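Print this story | E-mail this story

Steering by hand, then letting go: Sondach teaches arms on a make-believe kitchen counter

Sunday, January 21, 2018
By Ataberk Aksoy

SONDACH - A small outfit on the second floor of the old Vetard building is paying people to move bottles. Not real ones, mostly. The bottles are on a screen and so is the kitchen, and the arms that reach for them are run from a desk with a pair of hand controllers.

The company is called Nambiar, same as the street it started on. It moved in last August and has spent the winter collecting what the staff call demos, short recordings of a person doing a chore through the robot. Pick up the bottle. Set it down somewhere else. Reset, go again.

"You stop thinking about the controllers after the first hour," said İlker Duman, who runs the evening shift. "Before that it's murder on the wrists."

Six people work the desks, in two shifts. Each is asked for 40 good demos a day. A demo is good if the bottle ends up standing and the arms have not knocked anything on the way. Tipped bottles get thrown out, also anything with a long pause in the middle, which usually means somebody's phone rang.

The first job on the list is a water bottle on a kitchen counter. Target is 500 recordings before the software gets a try on it's own. Duman said they were past the halfway mark as of Friday and would not be pinned down further.

It used to be done another way. Up to last summer the crew took hold of a real arm and pushed it through the motion, joint by joint, while the machine wrote down where it had been. Still do, for some jobs. Good for one arm and a simple path, Duman said, but with two arms you run out of hands, and two people shoving at once get in each others way.

So the controllers. Left hand drives the left arm, right hand the right, a trigger closes the fingers. The program that ties it together is named Letotow and was written in house. It starts the operator off with the counter as it was left in the last setup, then shifts things a bit. Bottle closer, bottle further back, turned so the strap points elsewhere. The operator is not told beforehand.

I had a go Thursday. Bottle stands out fine, bright blue against all that white, plenty of clear counter to work with. Judging distance is the hard part. You learn to watch the shadows.

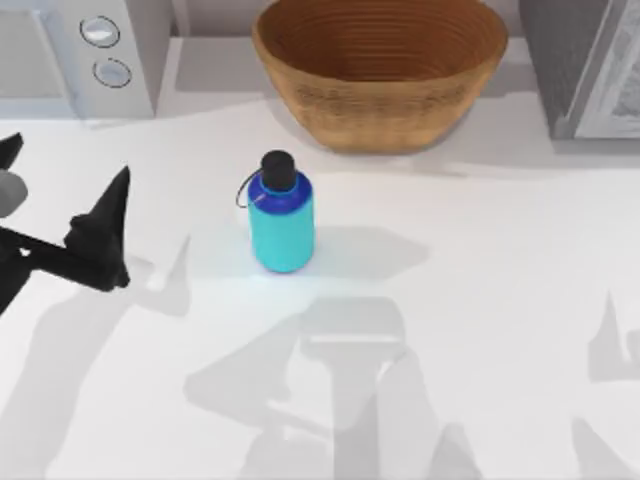 Sixteen tries, and most of them would have gone in the bin. Duman was kind about it. New hires get a week of practice before anything they record is kept, and the good ones, he said, tend to be slow. Fast operators make jerky demos and the software picks up the jerk along with everything else.

What comes after the bottle depends on a customer Nambiar will not name. Sorting cups is one possibility, wiping down is another. The company also wants to run the same lessons on the real arms in the back room this spring, to see how much carries over from the screen. Duman expects some of it will and some won't, and said a real counter has crumbs on it.

The evening shift has openings. No experience needed, applicants get a short tryout at the desk. Apply at the front office, Vetard building, weekdays.

Contact the newsroom | Copyright 2018, all rights reserved | Back to top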